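Home | Drop-off | Prices | FAQ | Contact

Barlow Clothing Exchange: Frequently Asked Questions

What do you take?
Clean, wearable clothes in adult and children's sizes. We don't take underwear, pillows or anything that needs dry cleaning.

Do I have to fold everything first?
No. Bags get tipped out and folded here. If you do fold at home, do the buttons up.

How are shirts folded?
Face down, sleeves across the back, then bottom to collar. Knits are rolled.

Why is there tape on the table?
It keeps one person's lot apart from the next. Please leave your things inside the tape lines — stray socks are the usual problem. Cardboard goes over the tabletop and gets replaced when it tears.

What does it cost?
Drop-off is free. A folded bundle is $27, or $2 an item from the mixed racks.

Can I collect a held bundle later?
We hold bundles for 80 hours. After that they go back out.

When are you closed?
Part of December. Dates go up on the door at the Traven Street entrance.

Who do I ask about large donations?
Kazue Minami, at the front desk before noon.

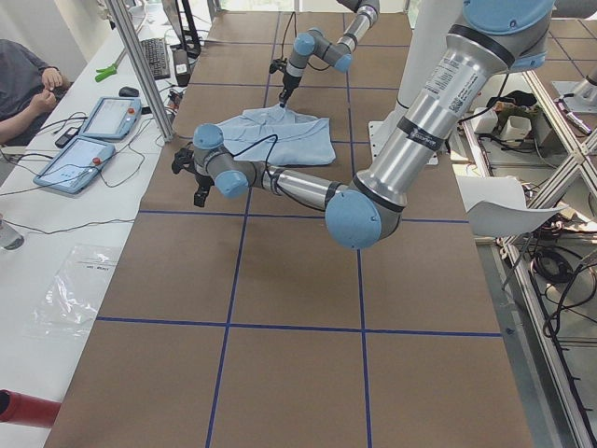

Light blue shirt-like garment on the taped table, crumpled and partly folded.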